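Kitchen Linens: How We Fold, Roll and Put Away

From the Grivton House newsletter, Jan 11, 2026

The kitchen towel drawers at Grivton were emptied over the holidays and everything in them has been sorted. A good number of the older cloths had gone thin in the middle and were cut down for the cleaning cupboard. What remains is enough for both kitchens, provided it gets folded and put back the same way each time. Several people have asked what that way is, so it is set out below.

Clean laundry comes up from the machines in the white basket. Finished towels go into the gray bin with the rounded corners. Please keep the two apart. Last fall they were swapped back and forth so often that clean towels were washed again, and at least one load of used ones ended up in the drawers.

Fold on a flat, clear surface. Take one cloth out of the basket, finish it, put it in the bin, and then take the next. Shaking out the whole basket at once makes a pile that has to be moved every time you need space.

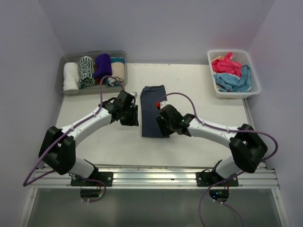

Folding table with the bin at left, the basket at right and a navy cloth between them.

Most of our towels are rolled. Fold the towel in half the long way, then in half again, and roll it from one end without pulling. Lay it in the bin so that it runs from back to front, next to the one before. Stored like this, each towel can be lifted out without disturbing its neighbors, and the patterned ones can be picked out at a glance. The green and white LEMON towel is an example. It is one of the most requested towels in the house and used to live at the bottom of a stack.

Thicker cloths do not roll well. They come out fat and spring open again. Fold these flat instead, into a rectangle that fits the depth of the bin, and stand them at the end of the row. If there is a colored band or a border, fold so that it shows on top. The beige one with the teal band is easy to find for that reason.

Long narrow cloths should be folded across, with the ends brought together before the last fold. Smooth the cloth from the middle outward after each fold. It takes a few seconds and saves doing it over.

Dark colors need a little more care. The navy and purple cloths were washed separately the first few times and should now be safe with the other colors, but keep them out of the white load until March. The new detergent is Jalano, which is sold in a 1000 ml bottle. Use the cap as the measure and do not fill it past the line. The towels were coming out stiff in November and too much detergent was the likely cause. Fabric softener should not be used on kitchen towels at all. It leaves them slow to soak up water, and we have had complaints from the drying-up crew.

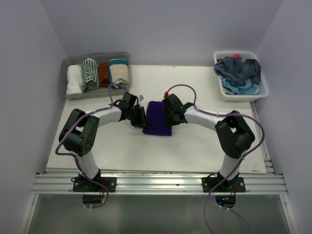 When a folded cloth is the right shape, press it lightly and look at the open edge. The layers should lie one over the other without a corner sticking out. A cloth that is slightly uneven is fine for the bin. One that is badly off will catch on the drawer runner, particularly in the lower kitchen, where the runner is already bent. A replacement has been ordered from Oprea and is expected before the end of the month.

Where things go after folding:

Upstairs kitchen: rolled towels in the top drawer, flat cloths in the drawer under it.
Downstairs kitchen: everything in the wide drawer beside the sink, rolled towels to the front.
Dining room: table linens only. These are kept on the shelf and are not part of the kitchen wash.

Damp towels should not go in the bin. If a cloth still feels cool when you hold it to your wrist, hang it on the rack for an hour and come back to it. Two of the towels thrown out in December had mildew spots, and both came from the back of a drawer.

The laundry rota has three places open on weekday mornings. The sheet is on the board by the back stairs. A turn includes bringing up the basket, folding what is in it and filling the drawers, and most people are done well before lunch.

Anyone with kitchen towels to give is welcome to leave them in the Dralomby box in the front hall. Cotton or linen, please, in any color. Bath towels are no longer needed. Cloths with holes or burns can go straight to the cleaning cupboard, on the lower shelf with the other rags.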